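Care of wooden kitchen equipment: revised guidance for members

Print | E-mail

December 2019
By the Jellelside Community Kitchens Office
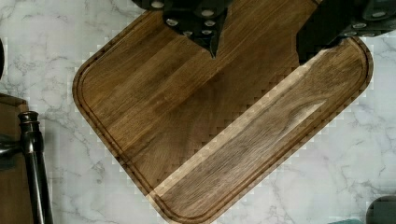
A wooden board with a juice groove around its edge.

The Jellelside Community Kitchens Office has revised its guidance on the cleaning, storage and replacement of wooden equipment. The new text applies to all four kitchens run by the Office, including the Skeselska Road kitchen, and replaces the notes issued to members when the shared booking system was introduced.

The revision follows a review held in November, when staff went through the equipment registers and the comments left by hirers. The registers list 1,158 items across the four sites. Wooden boards, spoons and rolling pins make up a small share of these, but they were the subject of more than 100 comments over the year. Most concerned boards that had warped or split, or that had kept the smell of onion or fish from an earlier booking.

Members are asked to note the following changes.

Washing. Wooden items must be washed by hand in hot water with ordinary washing-up liquid, rinsed and dried with a clean cloth. They must not be left to soak and must not be put in the dishwasher. Both sides of a board should be washed, even where only one has been used. Boards with a groove need a brush along the full length of the channel, where fat and crumbs collect.

Drying and storage. After wiping, boards should be stood on edge in the racks provided and left until fully dry. They should not be laid flat on the worktop overnight or stacked while damp. At Skeselska Road the racks have been moved from beneath the sink to the wall beside the larder door.

Oiling. Staff will oil all wooden boards once a month with food-grade mineral oil. Hirers are asked not to apply oil of their own. Olive and sunflower oils turn sticky and rancid in time, and nut oils may not be used on shared equipment under any circumstances, as they present a risk to people with allergies.

Raw meat and fish. Raw meat, poultry and fish must be prepared on the coloured plastic boards kept in each kitchen. Wooden boards remain available for bread, fruit, vegetables and the carving of cooked joints. Hirers who bring their own boards may use them as they wish, provided that they are taken away at the end of the booking.

Damage. A board that rocks on a level surface, or that has a crack wide enough to hold food, should be taken out of use and placed in the tray marked for inspection. Light knife marks are normal and need not be reported. Where the wood is sound, staff will sand and oil the board and return it to the kitchen within 7 days. Where it is not, the board will be withdrawn and struck from the register. No charge is made for ordinary wear.

The Office has also agreed terms with the Takács workshop for the resurfacing of larger items, among them the pastry table in the Luda Hall kitchen. The table will be away for part of the winter, and hirers with baking sessions booked at Luda Hall will be contacted directly - those who need a large work surface may transfer to another kitchen at no extra cost.

Printed copies of the guidance will be placed in the folder by each kitchen entrance. Group leaders are asked to read it before their next booking and to make sure that new helpers have seen the section on raw meat and fish. Questions should be sent to the Office in writing, giving the name of the kitchen concerned.

4 comments | Share this item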